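Questions about renting the community kitchen at Tillman Hall

**How do I book?**
Send the form to Bit-na Lim at the front desk. Bookings open on the first of the month for the month after, so August dates can be requested in July.

**What does it cost?**
$18 an hour, with a minimum of 2 hours. There is a $75 deposit, returned once the kitchen has been checked.

**How many people can use it?**
Up to 30 for a seated meal. For cooking classes we ask for fewer - the room gets tight once everyone is at the counters.

**Can I get in early to set up?**
Setup and cleanup are part of your paid time. If you need the room before 8 a.m., ask when you book.

**Can I leave food in the fridge overnight?**
Only if you have the room again the next day. Label it with your name and the date.

**Is there parking?**
The lot on the Cultow Street side is free after 5 p.m. Before that, use the meters.

**Do you have small appliances?**
Some. Matvii Zinchenko keeps the current list and can tell you what is working. You may bring your own, but please use one outlet per appliance.

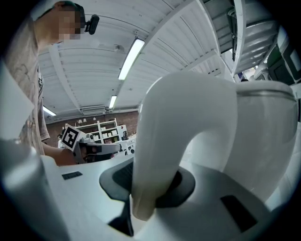
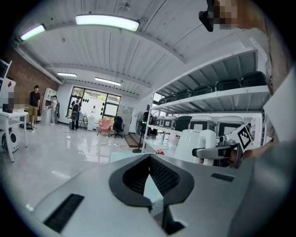

**What if I need to cancel?**
Tell us a week ahead and you pay nothing. After that we keep half the rental fee - the deposit still comes back to you in full.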